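Plevberg Window and Door Alarm Kit Review

By the Altwood Home Desk
Last updated: June

We use cookies to remember your settings and to count visits. Accept | Manage choices

The Plevberg kit is a starter alarm system for apartments and small houses. It comes with a base station, a keypad, seven door and window sensors, one motion sensor and a plug-in siren. We paid $194 for it and installed it in a single-story house with two outside doors and a detached garage. It has been running there for four months.

There is no contract. You can pay for professional monitoring by the month, or you can skip it and get alerts on your phone. We tried both.

Setup

Setup took a little over an hour, and most of that was cleaning door frames so the adhesive would hold. The sensors are already paired with the base when you open the box. You pull the battery tab, open and close the door once, and give the sensor a name in the app. One of ours did not show up on the first try and had to be reset with a paper clip.

The two halves of each sensor need to sit within half an inch of each other. On our back door the trim stands out farther than the door itself, so we had to build up one side with a scrap of wood. Plevberg sells spacers for this, but they should be in the box.

The keypad can be screwed to the wall or left on a table. It beeps every time you press a key, and the only volume choices are loud and off.

Daily use

Arming and disarming is simple. There is a Home mode, which leaves the motion sensor off, and an Away mode, which turns everything on. The entry delay can be set anywhere from 15 seconds to two minutes. We settled on 45 seconds for the front door and no delay on the windows.
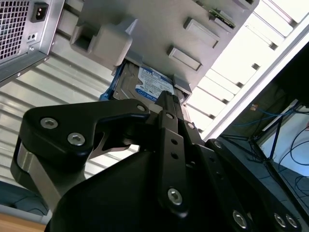 Alerts reached our phones in three or four seconds over home Wi-Fi and a bit slower over cellular. The app keeps the last 1,000 events and then starts dropping the oldest ones. In a busy house with doors opening all day, that can be less than a month of history. You can export the list, but only from a computer.

The range was better than we expected. The garage side door is around 80 feet from the base station, through two walls, and that sensor has dropped off only once. It came back by itself ten minutes later.

We had three false alarms. Two were from the motion sensor, which we had pointed at a heating vent. Moving it to the opposite corner fixed that. The third was a bedroom window that rattled in a storm, and we never found a setting that helped. A new strip of weatherstripping did.

The siren

The siren plugs straight into an outlet. It is loud enough to hear from the street with the windows closed. It has a backup battery, but the battery lasts only two hours, while the base station runs for most of a day. A burglar can also just unplug it, so put it behind furniture or in a closet with an outlet.

Monitoring

With the paid plan, the monitoring center called us 38 seconds after we set off a test alarm. A second test, late at night, took just over a minute. The person on the line asked for our password and ended the call when we gave it. Canceling was done in the app and did not require a phone call.

How it compares

The Söderlund kit costs more and has a nicer keypad with a screen, but it comes with only four sensors. The Sterneck system is cheaper and has no monitoring at all. For a renter who only wants phone alerts, Sterneck is worth a look. If you have more than a few windows to cover, Plevberg is the better buy.

What we liked: seven sensors in the box, good range, easy to cancel monitoring.

What we didn't: no spacers, short siren battery, keypad beep.

We'd buy it again for a house this size. For a two-story home you will want at least one more siren, and those are sold separately.

Get our home safety reviews by email once a month. Enter your address to sign up.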